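Urholm opens new walking and cycling path to Milstead

Apr 27, 2022

Urholm has opened its new walking and cycling path between the Cosgrove estate and the edge of Milstead. The path is 2,689 metres long and gives residents a direct route between the two places without using the main road.

Work was carried out by Anano, which won the contract last year. The job covered the path, the drainage beside it, street lighting and an overflow parking area at the Cosgrove end. It took 7 months to finish, with a break over the winter when the ground was too soft for heavy vehicles.

The old route was a farm track. It flooded most winters and was closed to pushchairs and wheelchairs for long stretches of the year. Residents asked for a better surface when the plans for the estate were first shown, and the path was added to the scheme after that meeting.

A spokesperson for Urholm said: "People have been asking for this for a long time. They wanted a safe way to walk to the shops and get children to school, and they wanted to be able to use it after dark. The path does both. We would like to thank everyone in Cosgrove who put up with the diversions while the work was going on."

The path is open at all hours. Walkers and cyclists share the full width, and cyclists are asked to slow down when passing others. Horses and motor vehicles are not allowed, apart from maintenance vehicles. Dogs should be kept on a short lead during April and the rest of the nesting season.
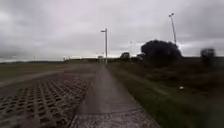 Drainage was the main concern throughout the design. The land between Cosgrove and Milstead is flat and open, and rain tends to sit on it. Anano used lattice concrete grass pavers for the parking area, so that water can pass through the openings into the soil, and grass will be sown in them later this year. The path itself has a firm, even surface for most of its length, with small block paving on the other side of the joint where it meets the estate. A grass verge slopes away from the path and carries water off to the side. Tall street lamps have been put up along the route.

The parking area has room for 80 cars and is meant for busy days only. Visitors should use the main car park first. Parking is free for up to 4 hours.

A few small jobs are still to be done – signs at the Milstead end, a bench and a cycle stand. These will be fitted without closing the path.

Faults with the surface or the lighting can be reported to the Urholm site office at Cosgrove.

ENDS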